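Filed under: Perception | Planning | Lab Notes

Revising the Grasp Planner for Cans Lying on Their Sides

For the past several months I have been responsible for the planning software on the Cadora project. The notes that follow record one part of that work, namely the changes made to our grasp planner so that it treats a drink can lying on its side as a separate case from a can standing upright. They are my own notes and should not be read as an official statement of the group.

Background

The first version of the planner, which we call Rirkby, was written by Percy Mamani. It assumed that every can stood on its base. The perception module fitted an upright cylinder to the points it received, the planner proposed a ring of side approaches, and the controller executed the first one that was free of collisions. On matte surfaces and upright cans this was sufficient.

Two conditions exposed the limits of that design. The first was the can on its side, for which the upright cylinder fit returned a plausible radius and a meaningless axis. The second was the glossy countertop. Depth readings on a polished dark surface are unreliable wherever a lamp or window is reflected, and the plane estimate can tilt by enough to place the fingers too low. Shadows added a further difficulty, in that our color-based segmentation would at times join the dark area beneath a can to the can itself.

Changes to perception

Daichi Sakai replaced the single upright fit with a fit that leaves the axis free and then tests it against the surface normal. If the axis is close to parallel with the surface, the can is labeled as lying down and its two ends are estimated separately. The end nearer to the arm is stored along with the end farther away, as the planner may prefer either one.

The plane estimate is now computed once, before the arm enters the workspace, and held fixed for the remainder of the attempt. Earlier we recomputed it on every cycle. This was a mistake — the arm, its shadow and its own faint reflection in the countertop all entered the estimate as it moved. Bright pixels are masked before the plane is fitted, and the mask is deliberately generous. We lose some valid points by this method and consider the loss acceptable.

Changes to planning

Maricruz Mendoza and I rewrote the candidate generator. For a can lying down, it samples positions along the axis and a small range of wrist angles at each position. Candidates are scored on clearance from the surface, distance to neighboring objects and the amount of wrist rotation required. We tuned the weights on 1,585 recorded surface captures, of which 1,330 remained after we removed those with missing depth or poor calibration.

The distance term deserves a remark. When two cans lie near each other at different angles, as is common in our countertop tests, the open finger can strike the neighbor before it closes on the target. The planner now checks the full swept volume of the open gripper and no longer treats the fingertips as points. Planning time increased as a result, and I have limited the search to 1,000 candidates per attempt.

With the blue can as the target and the green one treated as an obstacle, the low approach near the end of the can is the portion of the motion I have reviewed most closely. 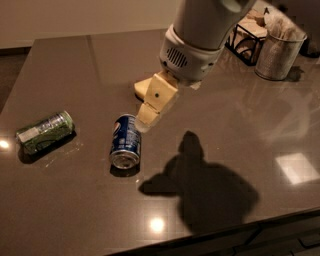
Changes to control

The controller previously followed the planned path without correction until contact. Wahyudi Subramaniam has added a slow segment to the last part of the descent, during which the wrist pose is compared with the stored can axis at every cycle. If the difference exceeds a set limit, the arm retreats along the path by which it came and requests a new plan. A retreat is logged as a separate outcome and is not counted as a failed grasp. I would ask anyone reading our logs to keep that distinction in mind, as the two were combined in the records before November.

Open items

The end estimate is still weak when the rim produces a strong highlight. Karla Zepeda has proposed using the curved body alone and inferring the ends from the known can length, and that branch is under review. Perforated and wire objects near the workspace are represented as solid boxes for collision purposes, a cautious choice that rejects some approaches which would be safe. Finally, the replay tool does not yet show rejected candidates beside the chosen one. I intend to address this before the code is shared with our colleagues at Astby.

Tags: grasp planning, depth sensing, collision checking, Cadora

This site uses cookies to remember your preferences. By continuing to browse, you accept our cookie policy.

Contact | Copyright, all rights reserved | Back to top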